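The Plate That Stays Out
11/03/2023

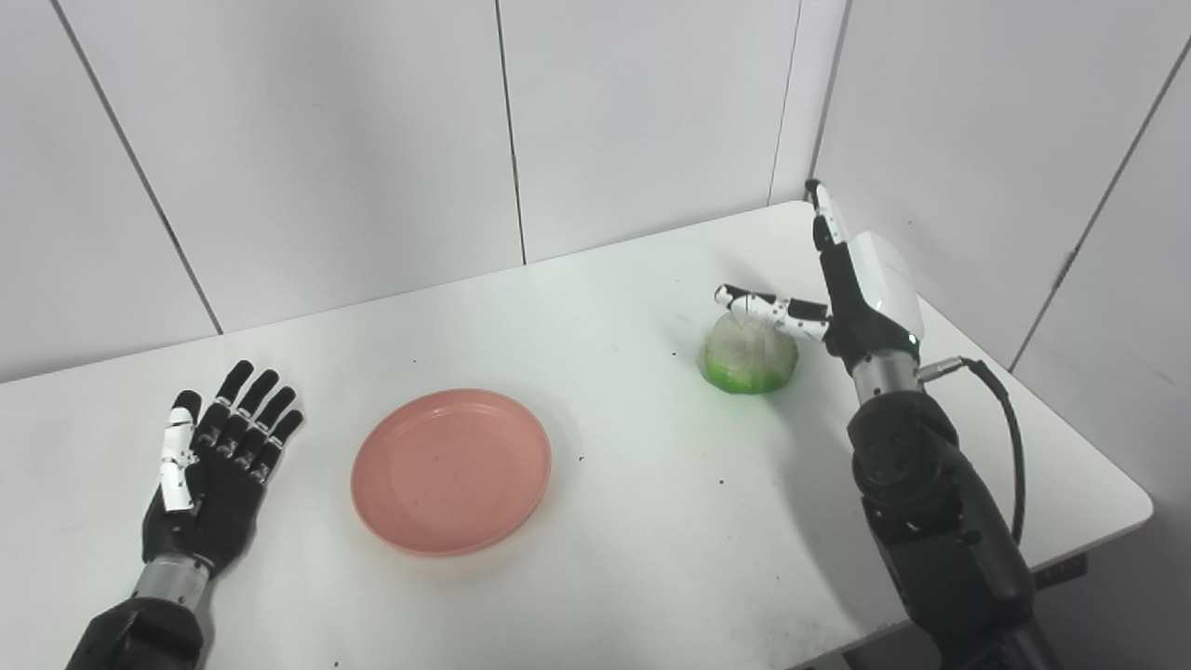
My grandmother owned a cabinet full of good china, and I can't remember eating off any of it. What we ate off was plastic, a stack of it bought at the Cluneo outlet on Mykhailiuk Street, and those are the dishes I'd know anywhere, even now, after 32 years of keeping a kitchen of my own. A good everyday plate wants to be round and shallow, with a rim you can get your fingers under, and I'm fonder of the salmon pink ones than I can sensibly explain (they make plain toast look like an occasion!). Set one on a white table and it warms up the whole room. The faint scuffs and little dark specks don't bother me a bit.

I've tried to be grown up about it. Last November I bought a stoneware set, very handsome and very heavy, and it lives on the top shelf, where I visit it at holidays. The plastic stays by the sink. I wash it by hand in warm water with a soft cloth, and I keep it well away from the stove. If you're hunting for your own, try the back tables at rummage sales, where I once paid 60 cents for a plate and carried it home on my lap.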